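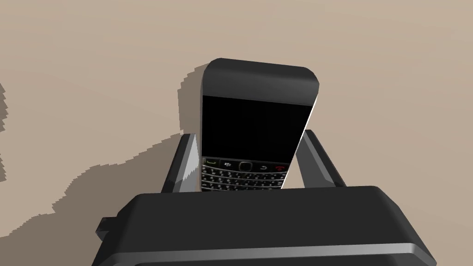
Drollholm Lectionary

The Drollholm Lectionary is a plan of daily Bible readings used by a small group of Protestant congregations and prayer houses. It takes its name from the town of Drollholm, where the first version was put together for evening services. Each day has one psalm or part of a psalm, one longer reading, and a short verse to be said from memory. The plan runs for a single year and then starts again.

Structure

The year begins on the first Sunday of Advent, which may fall at the end of November or the beginning of December. It is divided into 9 seasons of unequal length. Six follow the usual church calendar. The other three, known as the field seasons, divide the long stretch after Pentecost and are named Sowing, Standing, and Gathering. The field seasons have no fixed link to farm work, and congregations in cities keep them under the same names.

Longer readings are taken in order within a season. A book that is begun in one season is finished in it, with two exceptions: Isaiah is split between Advent and Lent, and Acts is carried over from Easter into Sowing. The lectionary does not set out to cover the whole Bible. Most of Numbers and both books of Chronicles are left out, as are the genealogies in Matthew and Luke.

The memory verses number 300. Feast days have their own verses, and on the remaining days a verse may be repeated within the same season. They are drawn mainly from Psalms, Proverbs, John, and the shorter letters. A verse is meant to be short enough to say in one breath — a rule stated in the preface and broken several times, most plainly in the verse for Trinity Sunday.

Seasons that vary in length

Easter moves from year to year, so the weeks between Epiphany and Lent must grow or shrink. Older lectionaries often deal with this by dropping readings from the end of the season. The Drollholm plan drops them from the middle. The final week before Lent is always read in full, and the weeks before it are marked with a small cross in the margin if they may be passed over. The same method is used in Gathering, where up to four weeks carry the mark.
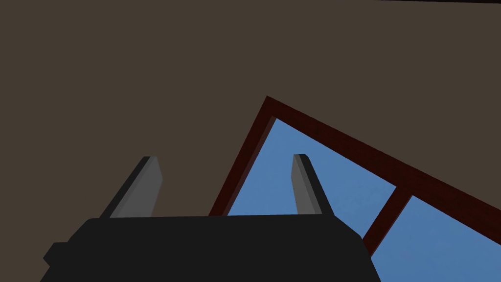

When a marked week is passed over, its psalms are moved to the evening readings of the week that follows. Congregations without an evening service usually leave them out. The result is that Psalms 49 and 50 are heard in some places every year and in others only when Easter is late.

Editions

The first edition was a stapled booklet of 700 copies without notes. A second edition, from the Gevum press, added the preface and the margin crosses and corrected several psalm numbers that had followed the Greek count. Its print run was 1,000. Both editions give references only, leaving the choice of translation to the user.

The third edition, edited by Marianna Adamczyk, was issued on 24 Jul 2018. It prints the memory verses in full and moves the feast days out of the main table into a separate list. Adamczyk also restored the book of Ruth to Gathering, where the second edition had replaced it with part of Ezra.

Use

The lectionary is read aloud in the prayer houses at Lamach and Drollholm, and individuals use it at home. At Lamach the longer reading is followed by silence and the verse is said by everyone together. At Drollholm the leader says the verse first and the people repeat it.

The Wasilewska table, a shortened form for families, keeps the psalms and verses and cuts each longer reading to a single paragraph. It follows the second edition and therefore still has Ezra in Gathering.

See also

Advent
Daily office
Lectionary
Psalm numbering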